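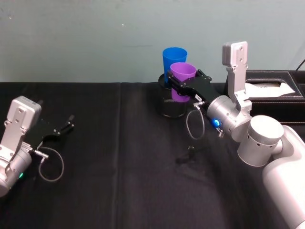
Panau Snack Labels is a set of ingredient and nutrition records for packaged health foods: energy bars, seed crackers, dried fruit, protein balls, green powders and nut butters. It was put together to make it easier to compare what is on the label with what is claimed on the front of the pack. Each record covers one product in one pack size. We keep our label work to plain surroundings, a black cloth over the table and a bare pale wall behind it, and the records are kept just as plain. Values are typed as printed, with no rounding and no conversion unless a field name says so.

What is included

The current release has 180 product records in one CSV file, plus a second file listing every ingredient name and the standard name we matched it to. Both files are UTF-8 with a header row. Missing values are left blank. A zero means the label printed a zero.

products.csv
product_id: short code, never reused
category: bar, cracker, fruit, ball, powder or butter
pack_grams: net weight as printed
serving_grams: blank if the label gives no serving size
energy_kcal, fat_g, sugars_g, fiber_g, protein_g, salt_g: per 100 g
ingredients_raw: full ingredient list, in label order
organic_claim: yes or no
raw_claim: yes or no
allergens: separated by semicolons

ingredients.csv
name_raw: the name as it appears on a label
name_std: the matched name
group: nut, seed, fruit, grain, sweetener, algae, fat, flavoring or other
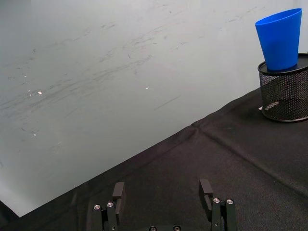 Black cloth and pale panel.

How the records were made

Labels were typed in by hand and then typed in a second time from scratch. The two versions were compared with the Woston script in the tools folder, which prints every field that does not match. Mismatches were settled by going back to the label. Where the print was too faint to read, the field was left blank and the product_id was added to unreadable.txt.

Ingredient matching was done with Luik, a small lookup tool that lowercases the name, removes words such as "organic" and "cold-pressed," and searches for the rest in a fixed list. Anything not found was matched by hand. Luik does not guess at spelling, so "cocoa" and "cacao" stay as two standard names. If you want them merged, do it in your own copy.

Sweeteners need some care. Date paste, date syrup and whole dates are three separate entries. Dates and date paste are in the fruit group and date syrup is in the sweetener group. People have disagreed with this. It follows the way most of the labels use the words, and changing it now would break older results.

Known problems

Fiber is missing for many of the bars. Some labels do not print it.

Salt and sodium are not the same thing. When a label gave only sodium, the figure was multiplied by 2.5 and the salt_g column holds the result. These rows have "converted" in the notes column.

Powders are listed per 100 g like everything else, but a serving can be as small as 3 g. Comparing a powder with a bar on the 100 g columns will make the powder look far richer in protein and iron-bearing ingredients than it is in use. Use serving_grams.

The organic_claim and raw_claim columns record what the pack says. We did not check certificates and we did not test any food.

Recipes change. A record is correct for the pack we had and may be wrong for the one in your store.

Not suitable for

Allergy decisions, meal plans for medical conditions, or any advice to a person about what is safe to eat. Read the actual pack.

Changes

Version 2 added the butter category and moved spirulina and chlorella out of "other" and into the new algae group. It also fixed 20 records where sugars had been typed into the fat column. The Drida subset, which used to be a separate download, is now part of products.csv and can be picked out with the subset column.

The next update is planned for September. Corrections are welcome before then. Send the product_id, the field name, and the text exactly as it appears on the label.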